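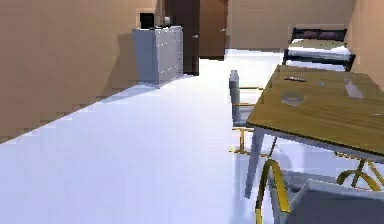 Have you tried dropping the contact stiffness before touching the physics rate, came the comment on the last entry, the arm in Losta did the same thing until we did that.

Friday, Karkska sim cell

Tried it first thing. Stiffness on the finger pads halved, everything else as it was. The jitter at the cloth is smaller but still there, and the fingers now sink into the fabric before they stop. Put the old value back.

Next, the physics rate. It had been left at 60 from the Akero config, fine for driving about the room, no use for cloth. Set it to 1,000 and kept the camera output where it was. Slow to load, then steady. Ran 2,000 steps with the gripper open and held just over the cloth, and the joint readings stayed flat the whole way.

Also found that the pads and the gripper body were sharing one collision group. Split them. The warning about self-contact at start-up has gone.

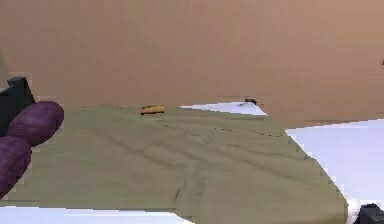

With that done, I re-zeroed the gripper and saved the open position as the new home. The old home had one finger a touch further out than the other, left over from when the model was imported.

Still to do:
Friction on the pads, still the default.
Repeat the long run with the fingers closing on a fold.
Check that the Ngubane export keeps the collision groups. Last time it merged them again without saying so.

Config saved as karkska_cell_2. Please don't overwrite the old one yet, I want to run the two side by side after lunch.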